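Graltell gripper trials: what the fault log says

Members who came to the spring open evening will remember being told that the Graltell kitchen programme was "substantially past" its safety problems. The incident summary released to subscribers on 04/08/2021 suggests otherwise, and I would urge anyone thinking of putting money or staff time into the next round to read the whole of it, including the appendix, where most of the interesting material has been tucked away.

The short version goes like this. Hotby supplies the hand-held grippers. People use them to carry out kitchen jobs, the movements are recorded, and Dovhaniuk turns the recordings into something a robot arm can follow. Out of 2,961 recorded attempts at microwave tasks, 56 were marked as faults. That sounds respectable until you look at what was allowed to count as a fault. A jaw that closed late didn't count if the person holding the gripper managed to rescue the job. A lost marker didn't count if it came back before the end of the recording.

The job itself is simple enough to say: door open, gripper at the oven, free hand or arm in close as well.
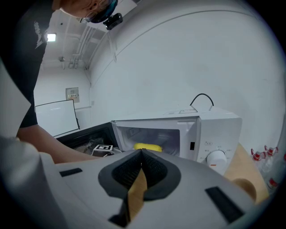
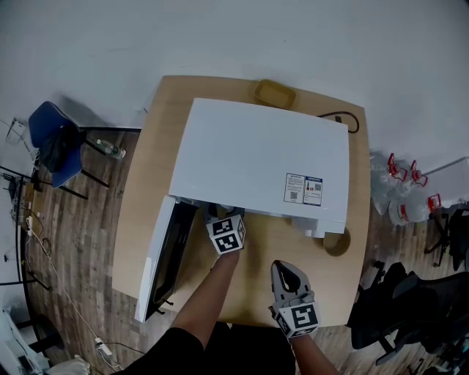
The fault that matters is number 25 in the appendix. The jaws closed without being told to, on the operator's free hand, while the gripper was at the mouth of the oven. The injury was a pinch and a bruise. Hotby calls it "a minor contact event". The cause is given as a sticking trigger, and the remedy was to clean the trigger and carry on the same afternoon.

I have trouble with this. Ionuț Mocanu, who went through the raw logs for us, found the same late signal in several earlier recordings made with a different gripper. Two dirty triggers are possible. A fault in the control board seems to me a good deal more likely, and Prerkitz, who make the board, have not been asked to look at it. Their reply to our email was polite and said they would be happy to examine a unit if one were sent. None has been.

Then there is the matter of what happens next. A person who gets pinched swears and pulls away. An arm trained on these recordings will have a stronger grip and no such instinct, and the plan is still to start the powered trials with 800 of the existing recordings, late closures included. Dovhaniuk say their filtering will take out the bad ones. I asked how the filter spots a late closure that was never marked as a fault and was told the method is "under review".

We have asked for three things: a proper count of late closures, a board sent to Prerkitz, and a stop button within reach of the operator's foot, as both hands are generally busy. Only the last has been agreed, and there is no date for fitting it. The powered trials do have a date, in the last week of August.

Copies of the appendix can be had from the newsletter desk. Ask for the long version.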